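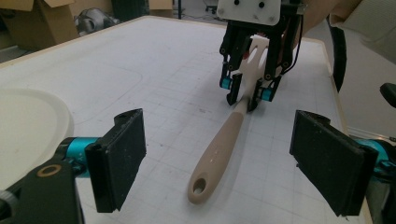
Tamunoemi Wike has been making sewing patterns for 2 years now and still draws every one by hand first. Pencil, long ruler, eraser, swearing. She learned from an aunt, then from library books, then from wrecking a lot of good cotton. A big white table with a faint grid printed on it is the sort of surface she'd fight for, she says, especially one with the scuffs already in. "A brand new one makes me nervous. I like a few grey smudges. Then I'm not the one who ruined it."

We talked over the phone, her with a mouthful of toast. Her label is called Tijani and it sells paper patterns only, no PDFs, wich people complain about. "Every week. And I get it, postage is awful. But I've taped together 86 pages for one coat and I wouldn't wish that on anybody."

The coat was her own, by the way. An early draft. It came out with sleeves for two different people.

She sold her first patterns at a December market, beside a candle stall. Slow morning, then a rush after lunch. One woman bought the apron and came back an hour later for the wrap skirt. "I'd priced them too low. Temitope told me so before we'd even unpacked the car."

That's Temitope Ogunleye, business partner, does the grading and most of the worrying. Grading being the bit where one size becomes all the others. I asked him what goes wrong. "Armholes," he said. Long pause. "People think you just make everything bigger. A shoulder doesn't grow like a waist does. You have to go back and draw that curve again, every size, and then sew it up and see."

They've printed 2,010 copies of the new trouser pattern - a big jump for them, and the boxes are in Wike's hallway. Colour cover this time. The instructions were rewritten from scratch after a tester put the zip in upside down and sent a very polite email.

Favourite fabric? Wike says linen, Ogunleye says anything that isn't linen. They argued about it for a while and I mostly just listened.

Next is a kids' raincoat. She's stuck on teh hood. "It either fits or it looks good," she said, and then had to go, the courier was at the door.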